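Keeping a Comic Collection in a Small House: Tips from the Spare Room

Posted by Bríd Corrigan, April 11, 2019

I own more comics than I have walls to hide them behind. Most are floppies, a fair number are role-playing modules with stapled spines, and one is a water-stained issue I paid too much for and keep as a warning. What follows is how I store, clean and read them in a house where other people insist on living. Skip whatever you already know.

Bags and boards

Buy your boards before you buy your bags, then check that one fits inside the other. I did it the other way round and now have 100 bags that fit nothing printed after my childhood. If a comic needs persuading to go in, you have the wrong size. Slide it in spine first, shiny side of the board toward the back cover, and fold the flap over without pulling it tight.

Tape goes on the bag. It never goes on the flap where it can swing round and kiss the cover on the way out. I have peeled the corner off exactly one cover this way and I can still hear it.
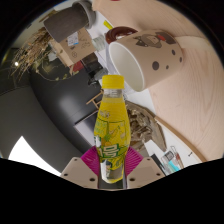 Reading at the table is where most of the damage happens in my house, and it's seldom the reading that does it. Clear the crumbs, wash and dry your hands, and decide where drinks are going to live before you open anything. If you must have one within reach, go for something with a proper lid, like that yellow bottle with the pineapple on the label, and put the cap back on between sips. An open mug belongs on another piece of furniture, ideally in another county.

Flatten a rolled comic slowly. Put it in its bag with a board on each side, lay it under a couple of heavy hardbacks, and walk away for a week. Ironing it is something people on the internet do. People on the internet also sell a lot of scorched comics.

A table routine that takes no effort

I keep the same order every time, mostly so I can do it half asleep:

1. Wipe the table with a dry cloth. Damp comes later, when the comics have gone home.

2. Put down something soft and clean to work on. A plain cotton pillowcase is fine. Avoid anything fluffy, unless you'd like to be picking lint out of staples until November. 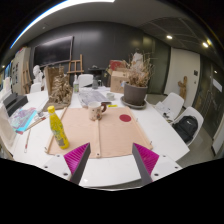 3. Take out one comic at a time. A stack will slide, and it will slide toward the floor.

4. Turn pages from the top outer corner. If you were raised to lick your finger first, please seek help.

5. Put it back in its bag before you get up to answer the door. You will think you're only going to be a minute.

Boxes

Short boxes, always. A full long box weighs as much as a sulking teenager and is about as willing to be moved. My shelf is a Tranero, the deep kind sold for paint cans, and it takes two short boxes per level with a gap behind for air. It is ugly - I've hung a curtain over it, and now it's an ugly curtain.

Fill each box until the comics stand straight on their own but you can still slip a flat hand in. Too loose and they slump into a curve, too tight and you wreck the top edges getting them out. If you have a half-full box, pack the empty end with a block of foam or a folded towel.

Keep the bottom row off the floor. Mine sits on two lengths of scrap lumber, held down with a dab of Mostik, and that was enough when the washing machine let go last year. The carpet lost. The Costello run, all 17 issues, didn't get a drop on it.

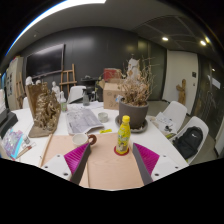

Labels you can live with

Write on a card, then tape the card to the box. Writing straight on the box works beautifully until you rearrange, and you will rearrange. I put the first and last title on each card and leave it there. My earlier system had color codes and a spreadsheet with 178 rows, and I spent more time feeding it than reading.

For modules and rulebooks, file by game and then by which shelf you can reach. Loose maps go in a flat document wallet at the front of the box. Fold them only along the folds they came with.

Getting rid of smells

Secondhand boxes often smell of basement. Stand the comics upright in a lidded plastic tub with an open dish of baking soda in one corner, well away from the paper, and shut the lid for several days. Change the dish and repeat.

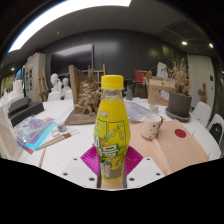

The worst lot I ever bought came from a house clearance in Workham, 85 comics in a suitcase, and it took four rounds before I could open the lid without making a face. Scented dryer sheets are no use at all. They leave you with comics that smell of basement and lavender, and the lavender goes first. If there's any fuzzy growth, keep that one in its own sealed bag, well apart from the others, and think hard about whether you love it.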